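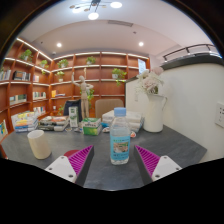
Wudside List Digest, Vol 161, Issue 4

Dayana Quezada wrote:
> Has the council said why the Figueroa Street
> tap is still off? It was meant to be back in April.

Dayana,

They're awaiting a part. I rang at 4 pm and got the same hold music as last year, which I'm growing fond of. Meanwhile it's bottled water or a 400 metre stroll to the footy oval, where the bubbler favours your left ear.

Uriel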